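News from the gripper table
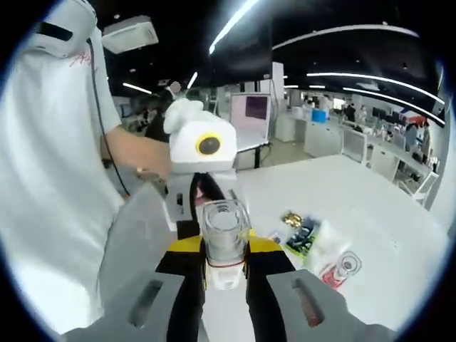 July was our first proper month of collecting at Laltton, and I've come out of it with a sore wrist and strong feelings about snack wrappers. For anyone who missed the last newsletter, we're gathering examples for Tasov, our learning system, so it can get the hang of picking things up and putting them down without us writing a rule for every object. You hold the gripper, you do the job the way you'd like it done, and the whole go gets saved as one example. The target was 100 usable goes per object before we moved on. Clear plastic cups are the ones I'd been dreading. They give when you squeeze, the tabletop shows straight through them, and if you tilt one even slightly between those two grey plates you can feel it wanting to slide. Keep it upright like this one and you're fine! Tip it in a hurry and you'll be doing the whole go again.

We had 60 good cup goes by the end of the first week, then lost 9 of them at checking (mostly my fault – I kept starting to move before the recording had started, which is a daft way to spend an afternoon). The rest of the cups went much better once we slowed down and agreed on a count of two before lifting.

Foil sweets and snack packets are next. I thought they'd be easy after the cups, but they're small and flat and the gripper plates are not small at all, so you end up coming in low and sort of scooping. Hutsuliak, our checking tool, throws out anything where the packet is hidden for too long, so please don't hover over it while you make up your mind. And do leave the odd bit of clutter on the table. A bare table makes for dull examples, and Tasov will have to cope with mess sooner or later.

The Ostolbridge group have asked for a copy of the cup set once it's tidied up, and I've said yes. If you fancy a turn with the gripper, sessions start at 10 in the morning and you'll do 20 goes before a tea break. Bring short sleeves, it gets warm holding that thing.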